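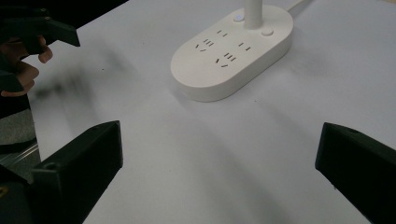 3.2 Desk lamps with outlets in the base

The second group of objects in our survey of shared study desks was the lamp with a built-in power strip. These lamps have become common in student housing because they replace a separate lamp and extension cord and take up one wall socket between them. In the Plolley building, where most of the desks were visited in February, residents could choose between this type and a plain clamp lamp. Of the 117 desks in the survey, most had the lamp with outlets.

We looked at where the base was placed and what ended up around it. Residents tended to put the base toward the back of the desk, with the cable running to the wall, and then pulled it forward as they plugged in more chargers. A base close to the front edge left less room for writing but was easier to reach. Several residents described moving the lamp back every evening and forward again the next day — a habit the interview guide did not ask about, and which Hazem Nasr added after the first round.

The layout of the outlets mattered more than their number. Figure 2 shows a lamp of this kind. 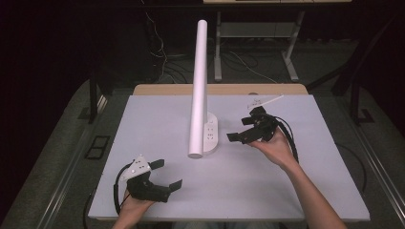 Figure 2. Lamp with a white upright tube and rounded base, on a white board laid over a light wooden tabletop.

Large chargers were the main complaint. When a wide plug covered the outlet next to it, residents either gave up the second outlet or added a short extension, and the desk then had the same tangle the lamp was bought to avoid. Residents of the Fahy wing, who mostly used phone chargers, reported this less often than those with laptops.

Cleaning was the other point raised in the interviews. Dust collects around the foot of the pole, and wiping it means unplugging everything first. Two residents said they cleaned the desk on Saturday and left the lamp where it was. Othmane Berrada coded these answers under "tidying avoided" and Kenza Shawky under "fixed object"; we kept both codes, and the desks concerned appear in both rows of the summary table.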